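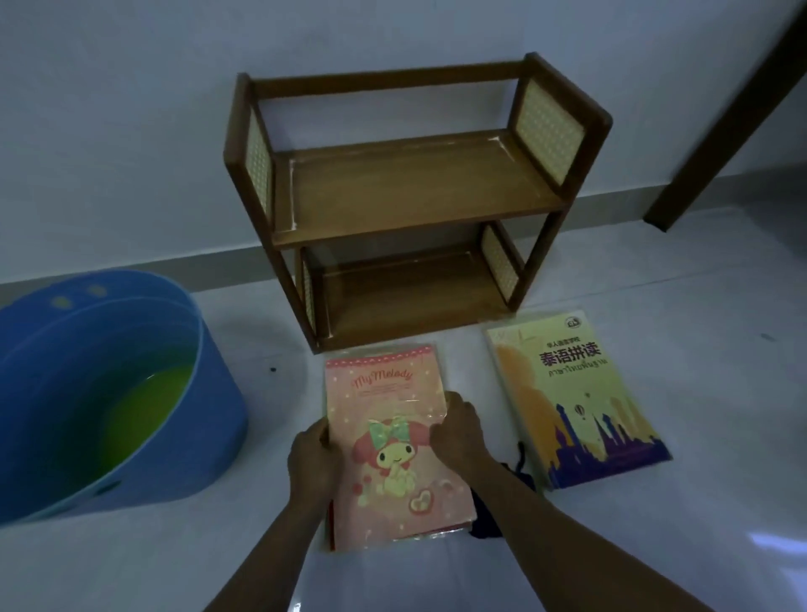

How do I clean a little wood shelf with cane sides without wrecking it?

Posted by oderaporch

Hi all! I picked up a small two-tier shelf at a yard sale in Castine and I'm already very attached to it. Brown wood, rounded corners, and those cream woven panels on the sides (cane? rattan? I never know). The trouble is dust. It gets into every tiny hole in the weave, and the shelf boards have a raised lip, so crumbs and grit collect in the corners and just live there. I also have a pile of my daughter's books to go on it, and they're grubby too.

Can I put soapy water on the woven part? My sister says yes, my neighbor says it'll sag. I don't want to buy a special product if I can help it, I already spent 2,000 points of my Pover card on a cleaner that smelled like a swimming pool and did nothing.

nultbridge_mom

We have one a lot like it, and mine has held up through two kids, so take that for what it's worth. Vacuum the panels first with the soft brush, both sides, before any water goes near them. Then a cloth dipped in plain water with a drop of dish soap and wrung out hard — you want it barely damp — and go over the weave lightly. Don't scrub across it. Leave the shelf in a room with some air until the next day before you load it up.

For the books, I do them on the floor right by the shelf so they can go straight on afterward. Take everything off, spread it out, and wipe one cover at a time, like the pink one with the hearts and little cartoon characters.
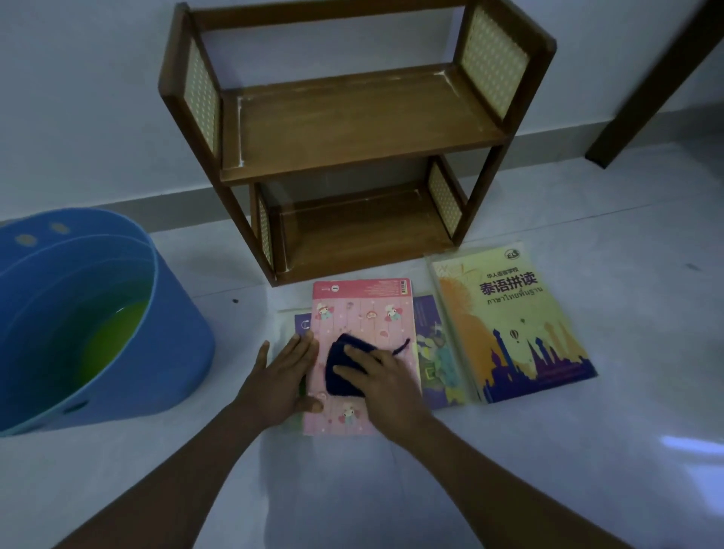
Books with shiny covers can take a slightly damp cloth, but keep it away from the page edges and dry each one before you stack it. I set mine out on the tile and work through them, with the big blue tub off to the left where my elbow won't find it. The top board of the shelf had white dust streaks on it too, and those I'd go after with a dry cloth first, along the grain. If you start wet you get paste in the corners! An old toothbrush is great for the lip. Matte paper covers get a dry cloth only, I learned that on a library book and it cost me 50 cents a day in November until I owned up.

dustbunny2

just use a damp rag, it's a shelf. mine's had worse on it

oderaporch

Thank you both! Going with the vacuum first. Does the toothbrush work on the woven part as well, or only the wood?

nultbridge_mom

Dry and soft, sure. Wet, I'd skip it, the strands can fuzz up.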